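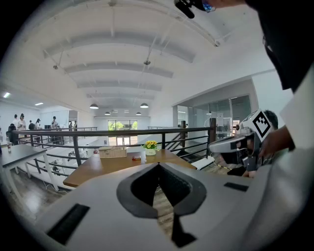

Chapter 4
Comparing Hand-Held Grippers

By the end of Chapter 3 you had a gripper that opened, closed and reported its width. This chapter deals with choosing between two of them. The method is the one Zeeshan Dhanial set down for the Povari trials, shortened to fit a single afternoon in the lab.

Two designs are used throughout. The Hiebert has a stiff jaw and a short stroke. The Cernine has a softer jaw and closes more slowly. Both are carried by a person, so the operator's habits get into the results along with the hardware. For that reason each operator works with both tools, and the order is swapped halfway through.

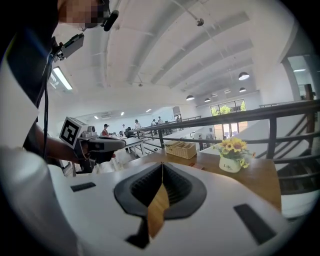
A trial is one reach, one grasp and one release at a marked spot on the table. Choose objects that differ in shape and stiffness – a lidded basket and a cup make a fair starting pair. Record the trial as a success only if the object is released upright and inside the mark. Dropped objects are logged separately from missed grasps.

The Povari set holds 59 trials, of which 17 were thrown out for lost tracking. Keep your discarded trials in the log as well, with the cause written beside each one. Section 4.5 uses them to judge camera placement.

Before you start, read the safety notes in Appendix A and check that both grippers have been calibrated on the same day.

4.1 Setting up the table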